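Morkwood labs get new rules for robot arm work, start Friday

PRUSTPORT - Anybody running a robot arm on a tabletop job at the Morkwood building will have to follow a written practice sheet from Friday. Thirteen rules, two sides of paper. The old sheet had 4.

The new one was put together by Parisa Daneshvar, who runs the shared benches, with input from the teams that book them. It covers small arms working on light household stuff: cups, bowls, soft items, play food. Bigger machines on the ground floor stay under their own rules for now.

Main changes, quick version:

Clear table before each run. Only the items on the task card stay out. Tools, phones, coffee, all off. Daneshvar says this was the most argued-over line in the draft and also the shortest.

Hands out while the arm is live. No reaching in to straighten a bowl. Stop the arm, wait for the operator to call it, then reach. Applies to visitors and to staff who "just need a second."

Soft plastic gets a grip limit. Each bench has to post its own number and the date it was last checked. If the number is missing the bench is closed until somebody fills it in.

Lighting gets written down. Overhead lamps on or off, blinds up or down, logged at the start of the session. Shadows from the arm move across the table as it works, and teams had been comparing runs shot under different light without knowing it. "We lost most of April to that," said Bahman Mirzaei, who books a bench three mornings a week.

Failed runs are kept. Dropped cup, missed grasp, wrong item, it goes in the log with the rest. Deleting one needs a second signature.

Daneshvar's group went through 126 session logs before writing anything. Nearly half had no note of who was at the stop button. That's now rule 1: a named person at the stop, name on the sheet, and that person does nothing else. No typing, no notes.

Not everyone is happy. Hooman Mahmoudi, whose team of two uses the benches in the evening, said the stop rule means he can't run at all if his collegue is out sick. "I get it. But for a light arm and a plastic bowl? It's a lot of people for that." He asked for an exception for jobs under a set speed. Didn't get one. It will be looked at again when the sheet comes up for review.

Negin Bagheri, who trains new operators, wanted the rules tighter in one spot. Her worry is soft materials, dough and clay mostly, that stick in a cup or to a gripper finger and change how the next grip goes. Rule 9 now calls for fingers wiped between runs when anything soft or sticky is on the card. She had asked for a photo of the fingers too. That was dropped for time.

Operators need to sit a short briefing before their next booking. It runs 7 minutes, plus a walk round the bench. Sign-in is through Listen, the building's booking page, which will block new slots for anyone not marked as briefed. Existing bookings this week are honored.

Zeleke, the firm that looks after the building, will do spot checks the first month. No fines. A bench that misses twice loses its next slot, and the slot goes to the waiting list, which is long right now.

The sheet does not cover how recordings are stored or who gets to see them. Seperate document, still in draft. Manouchehr Mazandarani is collecting comments on that one and can be found on the second floor most afternoons, or leave a note at the desk.

Paper copies of the bench sheet are at the front desk and taped up inside each bay. The one in bay 2 is missing page two, a new copy is coming. 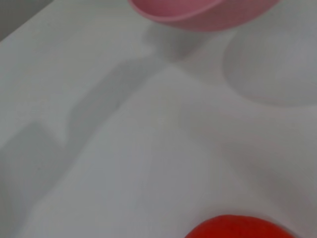
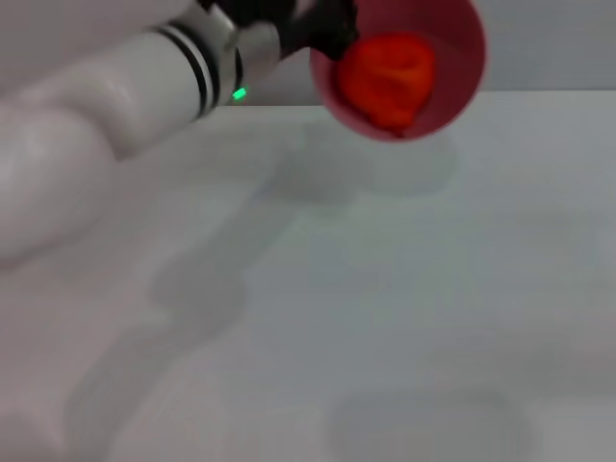

Tabletop work with plastic ware on a white table. Second photo: the gripper holds a cup by the rim, orange lump inside.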